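# The table can stay messy until New Year's

December 25, 2018

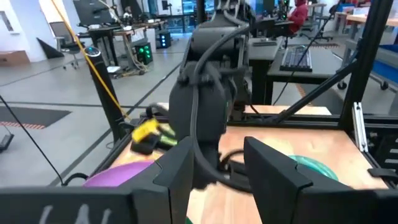

I have been trying to learn to cook one decent soup since June, and today, with the whole family asleep in front of the TV by four o'clock, I finally made one I'd serve to a guest. It was split pea. I know, not exactly glamorous for Christmas Day! But I had a ham bone, I had a bag of peas from the Prander market that had been sitting in the cupboard forever, and I had no wish at all to look at another cookie. My big soup problem has always been color (they all come out the same sad beige), so lately I've been thinking about food the way I think about a light wood tabletop with that warm orange-tan grain, where one bit of yellow or purple wakes the whole thing up. So in went a yellow pepper, chopped small, and a handful of purple cabbage on top at the very end. My sister said it looked like confetti. She had two bowls.

The first soup I made, back in the summer, was a potato and leek thing out of the Livstead library's community cookbook. That book is 74 pages long and I swear half of it is gelatin. The recipe said "cook until done." Done how? I cooked it until it was wallpaper paste. We ate it with forks.

Then came the tomato phase. I made tomato soup six weekends in a row and kept changing one thing each time, like I was running a lab. More onion, less onion, a carrot for sweetness, then that awful weekend with the cinnamon (my husband still brings it up). The best one was the plainest: canned tomatoes, butter, half an onion, salt. You fish the onion out before you blend it. Or you don't, and it's a little thicker. Both are good.

Things I'd tell myself in June, if I could:

- Salt a little at the start and taste again before you serve it.
- Let the onions go longer than you think. Ten minutes is nothing to an onion.
- Buy the bigger pot.

I did finally buy the bigger pot, by the way. It came from Kostiuk Hardware over in Pullberg, the one with the creaky floor, and it was marked down because the lid has a dent in it. The lid fits fine. It does rattle like crazy once the soup gets going, which the dog hates, so now she spends soup days under the bed upstairs and comes down when she hears bowls.

Back to today's. The peas took almost three hours, and I'd planned on one. I think they were just old. I kept adding hot water and stirring and telling everybody it was nearly ready, and by the time it was, they'd all eaten so much cheese that I figured I'd have the whole batch to myself. Nope! There's one container left in the fridge and I've already written my name on it.

Next up is some kind of chicken and rice soup, once I've cleared enough room in the freezer to save bones. If you have one you love, please leave it in the comments. Nothing with gelatin, please.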